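Zinent opens evening library service for shift workers in Skundside

SKUNDSIDE, September – The publishing house Zinent will open an evening lending library on Ursu Street this month, made for people who finish work when other libraries are already closed. The doors will be open until 11 p.m., and membership is free for all residents of the town.

The collection starts with 400 books in 7 languages. Readers can borrow four books at one time and keep them for a month.

"I worked nights in a bakery for many years, and I always bought my books at the train station," said Irina Văduva, head of the library. "We want that a person can come in after work, sit down and read one chapter in peace."

Lăcrămioara Toma, who selected the books, gave much space to short stories and poetry – also to crime novels, which the first members requested most. A reading circle led by Špela Hoxha will meet monthly.

Membership forms are available at the entrance. Press questions can be sent to Smaranda Voicu at the Zinent press office.
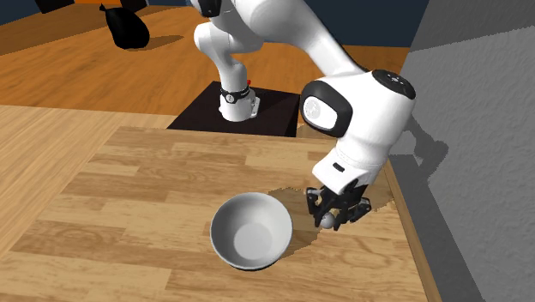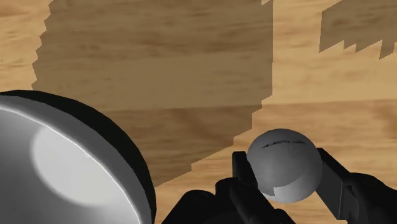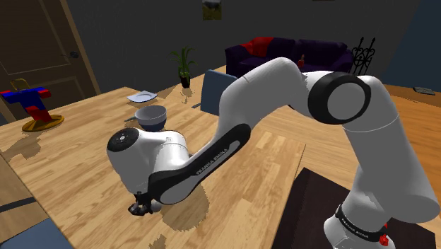 Computer renderings, wooden table surface. Free for press use – please credit Zinent.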